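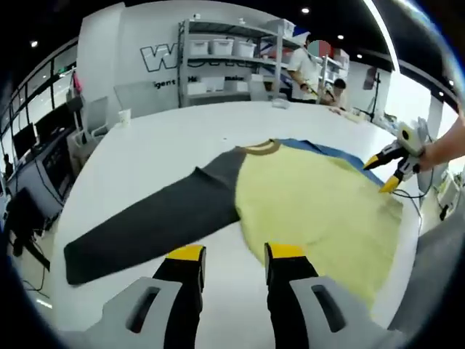 Janis Yoo
Fiction contributor

The Boat with the Number

My brother telephoned on a Sunday, early, when I was still in bed, and said that he had found a buyer for the boat.

"Which boat?" I said, although there was only one.

"He will pay 3000," said my brother. "He wants to see it first. You have to come, your name is also on the paper."

I had not been in Lurwood for four years. It is a small town on the slow side of the lake, where the water is brown near the shore and full of reeds, and the train goes there only twice in a day. I took the second train. It was August and the windows could not be opened, and a child opposite me slept the whole way with her mouth against the glass. I had packed one bag, and in it the papers from our father, which I had kept in a drawer under the tablecloths without reading them.

My brother waited on the platform. He had become wider, and he had on the yellow shirt with the dark sleeves that our mother had bought for him in a sale, when he was still at the college and played handball. I was surprised that it still went over his shoulders. We shook hands, and then he decided to embrace me after all, and my bag was between us.

"You look tired," he said.

"It was hot in the train."

"It is hot everywhere," he said, and took the bag from me.

We walked down by the road behind the cannery. The cannery was closed when I was a schoolgirl, but the wall still has the word GRADOVOV on it, in letters taller than a man, and the second O has lost its lower half. Our father worked there for the winters. In the summers he had the boat, and he took people across to the bathing place on the other side, and waited there for them under a tree, and took them back when they were red and quarrelling. He had a cap for it. The town gave him a licence, and with the licence came a number, 1222, which he painted on both sides of the bow. As children we believed that there were one thousand two hundred and twenty-one other boats somewhere, and we looked for them.

The house was in order. My brother had cleaned it for me, I could smell it. He had put a towel on my bed, folded in the way of a hotel. In the kitchen he made fish with too much dill and we ate it with the door open, and he told me of the buyer.

The man came from the city. He had bought the old customs house and wished to make a place for guests, with breakfast. He did not want to go anywhere with the boat. He wanted to put it on the grass in front of the customs house and plant flowers in it.

I laid down my fork.

"Flowers," I said.

"Geraniums, I think. I did not ask him what flowers."

"And you said yes?"

"I said that I must speak with my sister." He took a bone out of his mouth and looked at it. "It does not float, you know. It did not float last year either. It lies in the shed and I pay for the shed."

"How much do you pay for the shed?"

"Forty-nine a month."

I had not known that. I had thought that the shed was ours, that it had always been ours, like the plum tree. I wanted to say that he should have written to me, but he would have answered that he did write, and that would be true. He wrote at the new year and at my birthday, and he always put the weather in it and asked when I would come.

In the evening I went to the shed alone. The key was where it always was, on the nail under the step. Inside it smelled of tar and of mice. The boat lay on two beams with a sheet over it, and when I pulled the sheet off, a great deal of dust came down and I had to go out again and cough.

It was smaller. I had expected this, everybody says it of the things from childhood, but I was still offended by it. In my memory eight people sat in that boat with their baskets and umbrellas. I could not see now where eight people would have put their knees. The paint had come off in pieces like the skin of an onion, blue and under it green and under it again blue. Along the bottom there was a gap between two planks where I could put my finger through.

The number was still good. He had painted it new each spring with a brush that was kept for nothing else. I remembered that he held his breath for the curves of the twos, and that we had to hold our breath also, and that my brother once fainted, or pretended to.

I got in. I do not know why a woman of my age gets in a boat that is standing in a shed, but I sat down on the bench at the back, where the one sat who steered, and put my hands on my knees. It was nearly dark. Somebody was calling a dog along the shore, without much hope.

There was one summer when I hated this boat. I was fourteen, and the girls from my school went across to the bathing place, and my father took their coins and said "Mind your step, ladies," and I sat at the bow with the rope and had to jump out first and hold it. One of the girls gave me a coin also. She meant it kindly, I believe now. I threw it in the lake. My father saw it and he did not speak of it until we were alone and in the middle of the water on the way home. Then he stopped rowing.

"That was a hundred," he said.

In those days, in our money, a hundred was a loaf of bread and some milk.

"I don't want it," I said.

"No," said my father. "But you could have put it in my cap." And he began to row again, and he laughed so much that he could not keep the direction, and we came to land at the wrong jetty, at the people with the geese.

I had told this story to several persons in my life, at dinners, and I told it always as a story about my pride. In the shed I thought for the first time that maybe he had needed the hundred.

When I came back my brother was sitting on the step with two glasses. He had washed his hair. He moved to one side and I sat down next to him.

"Well," he said, "did you sit in it?"

"No."

"You have dust on your skirt."

We drank. It was the plum brandy from the neighbour and it was as terrible as before. A bat went round the lamp of the street and round it again.

"I also don't like the flowers," my brother said after a time. "I want you to know this. When he said it, I went home and I could not eat. But then I thought, who is going to mend it? I asked the man at Yoo, the boatyard. He came and he looked and he was very polite. He said it would cost more than a new boat, and in the end it would be a new boat."

"You did not tell me that you asked."

"I wanted to have good news first."

He turned the glass in his hands. They are our father's hands, short and with flat thumbs, and I have them too, and in the city I have always bought gloves with difficulty.

"We could keep the number," I said.

"How, keep it?"

"Cut it out. The two boards. One for you and one for me."

He considered this with great seriousness. He went in the house and came back with a pencil and a piece of paper, and drew the bow of the boat, not badly, and showed me that the board with the number was a board that held other boards, and if we cut it out the front would open.

"For flowers it is not important," I said.

"The earth will fall out."

"Then let it fall out."

He began to laugh, and it was so much the laugh from the middle of the lake that I had to look away to the street, where there was nothing but the lamp. Then he said that the buyer wanted the number. It was the thing that he liked the best. He had asked if it could stay as it was, and not be painted over, and what it meant.

"What did you tell him?"

"I told him that there are one thousand two hundred and twenty-one others."

"And he believed it?"

"He wrote it down. He will put it on a little sign."

The buyer came the next morning at ten. He was younger than I had thought and he had brought a cake. He walked round the boat and touched it in several places, with the flat hand, as one touches a horse, and he asked my permission before he did it. He asked where our father used to sit. I showed him. He asked if he might know some day more about it, for the guests, and I said that my brother knew everything and that I had lived away.

We signed on the bench by the window, and I had to write my name three times, for my first signature did not look like the one on the old paper. The man counted the money on the sill. My brother put it in the cap, which had hung on its hook in the shed all this time and which I had taken for a rag.

My train went at four. My brother carried the bag again, although it was lighter, I had left the papers with him. On the platform he pulled half of the money out of his trouser pocket in an envelope, and I said that he should take the shed from it first, all the months, and he said no, and I said yes, and the train was already standing there and the people had to go around us. In the end I took the envelope and got in.

When I opened my bag to find the ticket there was a brush lying on top, wrapped in newspaper. The hairs were stiff and blue. The conductor waited beside me with his hand out and I could not find the ticket anywhere, I took out everything, and put it on the seat, and the brush on top of it.

Filed under: Short Stories | Family | Summer Reading

More from Fiction
The Winter Key
A Room Over the Chemist
What the Geese Saw
Two Cups, No Sugar
Letter to a Former Landlady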